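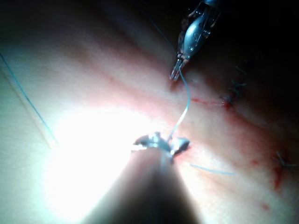 Our student club has spent most of the past year teaching a pair of robot arms to sew up a cut, and I'm so happy to finally be writing the press release about it! We're the Sivcombe Robot Suturing Club, we meet at Guvbridge College, and on Sat 2 January we're opening our doors to anyone who wants to come and try it. The hardest part for most of us was the handoff, when one set of jaws has the thread and the other has to pull on it without yanking the wound out of shape. Gray-blue thread stretched between two sets of tiny metal jaws, a couple of finished knots further down the red line with their cut ends sticking up — that's pretty much what my Tuesday evenings look like these days.

I'm the club secretary, so I get to do the announcements. I joined with no medical background at all (I study civil engineering, mostly drainage) and I came along because a poster promised pizza. I stayed because moving something that small with your own hands, from a chair across the room, is a really strange and lovely feeling.

Our project is called Mosov. It's a training program in two parts. The first part is people: a set of drills that takes a complete beginner from picking up a needle to tying off a stitch. The second part is software, written by our members, which learns from recordings of those drills and tries to carry out small pieces of the job by itself. We've recorded 1378 attempts so far, good ones and terrible ones, and the terrible ones are in there on purpose. A program that has only ever seen tidy work gets lost the second the thread curls the wrong way.

And it does curl the wrong way! You put the needle down for a moment to deal with the thread, and then you've got a loose end wandering off to one side, a cut that still needs closing, and the jaws wide open while you decide which problem to fix first. We have a rule in the club that whoever is driving gets to think in silence. It's our most broken rule.

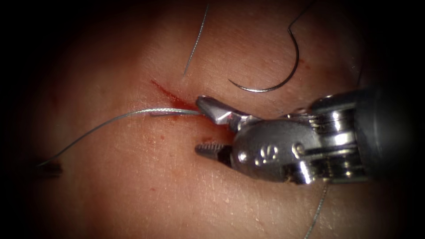
What we're announcing

There are two pieces of news. First, Mosov has been accepted for the student round of the Uçar Challenge in February. Teams have to place and tie a short row of stitches, with at least one step handed over to their own software. We've chosen thread pulling as our step, after a long argument. Half the club wanted needle pickup, and I was in that half, but the needle group lost the vote fair and square and has been very nice about it apart from the T-shirts.

Second, we're releasing our beginner drills free of charge to other student clubs. They come with setup notes, the scoring sheets we use ourselves and 102 short clips to practice labeling with. You'll need your own equipment, and the notes are written for our arms, so expect to change a few things. If a section makes no sense, please tell us. Some of those pages were written very late at night. 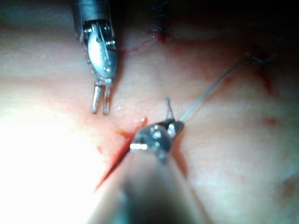 The scoring sheets took longer than the drills did. At first we only timed people, and everybody got fast and sloppy. Now we look at how evenly the stitches are spaced, whether the knot lies flat, and how much the surface gets dragged around while you work. Time is still on the sheet, but it's down at the bottom in small type. I think my own scores went up as soon as I stopped watching the clock, although my teammates say I just started cleaning my glasses.

I should also say what Mosov doesn't do. It's a student project for practice work, and it has no place near a patient. We're learning how to drive the instruments, how to collect decent recordings and how to write software that knows when to stop and hand control back. That last bit needs plenty more work before February, and we'd love help with it. 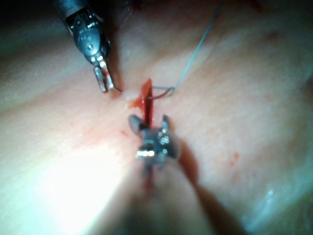
Jaws open on either side of the lower end of the cut, with the thread running off toward the top right.

Come and visit

The open day is in Room 348 at Guvbridge College, from late morning until we get hungry. You can take a turn at the controls, watch the team run through its Uçar routine, or sit at the labeling table and argue over what counts as a good knot. No experience needed, and students from any department can join the club on the spot. Wear comfortable shoes if you plan to watch, as chairs go to the drivers first.

Reporters are welcome all day. Ask for the club secretary at the door, and I'll find you a good spot by the monitor.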